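Grerngate Emergency Planning Group: Member FAQ
Last updated December 10, 2023

Who can join the group?
Membership is open to anyone who writes, reviews or tests emergency plans at a research site. Contractors may join if a site contact signs the form. There is no fee.

How many members are there?
1,189 members at 416 sites as of the November roll.

What do the subgroups do?
There are seven. Each covers one planning topic, such as hazard surveys, shelter and evacuation, or drill scoring. A subgroup meets by phone once a month and reports in writing before the annual meeting. Mareike Hollmann keeps the list of subgroup leads.

How do I submit a drill report?
Use the report form in Clumer. Attach the drill plan, the timeline and the scoring sheet as separate files. Reports without a timeline are returned. You can save a draft and come back to it, but drafts are deleted after one month. 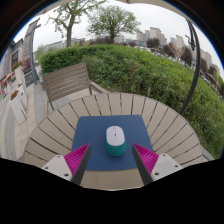
Reports filed under the old numbering are still valid. Do not refile them. If the old number does not appear in a search, enter it without the site prefix.

Can I share reports outside the group?
Only those marked "general." All others stay with members and their site managers. Send requests for an exception to Bastian Gerlach, with the report number and the name of the person who will receive it.

How are the service awards decided?
Any member may nominate another member. A nomination is one page and must name the work done. Current officers are not eligible. Three past award holders score the nominations, and the result is read out at the annual meeting.

Is there travel support for the annual meeting?
Yes, for first-time speakers. The total fund is $3,000 per year. Apply to Thitima Bunnag before booking.

My login has stopped working. What now?
Accounts lock after a year without use. Write to the membership desk from the address on your account.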